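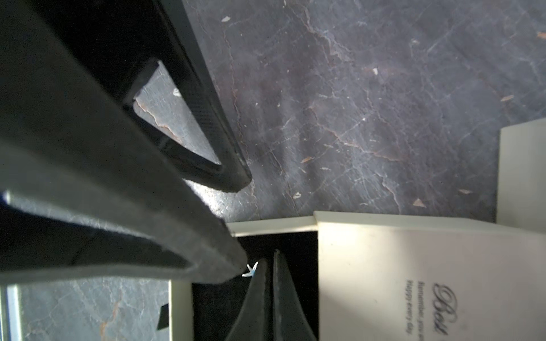

Notas para la charla. «La caja también se regala». Sala pequeña, sábado, después del café.

(Esperar a que se sienten. Siempre hay uno que busca enchufe. Dejarle.)

Buenos días. Me llamo Gonzalo Gallardo y llevo media vida metiendo cosas en cajas. Mi madre esperaba otra carrera, y cuando le preguntan dice que trabajo «en logística». En Soler vendemos objetos pequeños que la gente compra para otra gente: velas, tazas, un abrecartas que sigue teniendo su público. El objeto me da bastante igual. Hoy vengo a hablar de la caja.

Empiezo con una pregunta, y pido que levanten la mano. ¿Quién guarda en casa cajas de regalo vacías? (Pausa.) ¿Quién las guarda «por si acaso»? (Pausa más larga. Mirar a Thilini, que tiene un armario entero y lo va a negar.) Bien. El año pasado preguntamos lo mismo a los clientes de la tienda. Contestaron 1266 y 997 dijeron que guardaban al menos una. Casi ninguno guardaba el papel de seda, que nos cuesta lo suyo y nos lleva más discusiones que la nómina.

Primera parte. El color.

Durante años hicimos cajas rojas con lazo dorado. Funcionaban en diciembre y daban un poco de pena el resto del año, como los villancicos en junio. Luego nos pasamos al crema, con el interior negro. La idea fue de Kátia Dantas, que entonces llevaba los escaparates y que en aquella reunión solo dijo dos frases. La segunda fue «yo ya lo he dicho».

El crema por fuera es discreto y vale para una boda y para una jubilación. El negro de dentro hace el trabajo sucio: la caja abierta parece más honda, y lo que se ponga en el fondo gana importancia. Una taza corriente ahí dentro parece heredada. No pregunten si esto es honrado. Es embalaje.

Inconveniente, que lo tiene: en el negro se ve todo. Una pelusa, un pelo, la esquinita de una etiqueta. Y el crema por fuera recoge cada huella del que acaba de comerse un bocadillo. Hemos conseguido combinar los dos colores más sucios del catálogo – y encima nos felicitan.

(Aquí beber agua. No contar lo del gato de Vilitz, que se alarga.)

Segunda parte. El suelo.

Todo esto viene de que a las cajas se las abre en una mesa preciosa en los catálogos y en el suelo en la vida real. En el suelo del almacén, del garaje, del pasillo. Los suelos en los que se trabaja están rayados, tienen grietas, alguna con su veta de óxido, y trocitos de algo que nadie reclama. Una lasca clara, una astilla. He visto a gente muy seria apoyar una caja crema recién montada en un suelo gris de esos y luego sorprenderse al darle la vuelta.

Mi recomendación es de una modestia insultante: barrer. Barrer antes de sacar las cajas, porque con las cajas abiertas lo que se levanta va a caer dentro. Dede Akolgo, que monta pedidos conmigo desde el principio, barre, espera a que se pose el polvo y entonces trae las cajas. Yo la veía esperar y pensaba que descansaba. Probé a saltarme la espera una campaña entera. Me devolvieron 31 cajas por «suciedad interior», y Dede no hizo ningún comentario, que fue peor.

Si el suelo no tiene arreglo, un cartón limpio debajo. Si tampoco hay cartón limpio en una empresa de cajas, el problema es otro y no cabe en esta charla.

Tercera parte. La tapa.

Bořivoj Hudec, de Daltavora, defiende que la tapa se deja abierta hasta el final y que cerrarla y volver a abrirla marca el pliegue. Tiene razón y es insoportable. Hicimos la prueba con el mismo modelo: a la segunda apertura ya se notaba una línea en la cartulina, fina, pero ahí estaba, y el crema no perdona.

Así que el orden, para quien tome apuntes:

Montar la caja y mirar el fondo con luz de lado.
Pasar el paño seco por el interior. Seco. Lo repito por la experiencia de Olent, donde alguien lo humedeció.
Meter el objeto, la seda y la tarjeta.
Leer la tarjeta. Comprobar que el nombre es el de esta caja y no el de la siguiente.
Cerrar una vez.

(Si preguntan por el lazo: el lazo va aparte, y yo no sé hacerlo. Señalar a Kátia.)

Sobre la tarjeta, un caso. Un señor encargó 3 cajas iguales para tres cuñadas y nosotros cruzamos dos mensajes. Uno de ellos decía «a mi favorita». Nos llamó el lunes. Estuvo muy correcto, con una voz bajita, y pidió que le confirmáramos por escrito que había sido un error de la tienda. Se lo confirmamos con membrete.

Última parte. Lo que no sabemos.

Seguimos sin saber qué hacer con las cajas que vuelven. Con una raya pequeña se pueden usar para muestras. Con el canto aplastado, Thilini Roy guarda en ellas los tornillos del taller, y son los tornillos mejor presentados de la comarca. Estamos probando una cartulina algo más gruesa, pero la tapa se queda a medio abrir, como si dudara. Si alguien de la sala ha resuelto eso, que me busque en la comida.

Traigo unas cuantas cajas para que las toquen. Están junto a la puerta, con las manos limpias, por favor, y se devuelven cerradas. Preguntas.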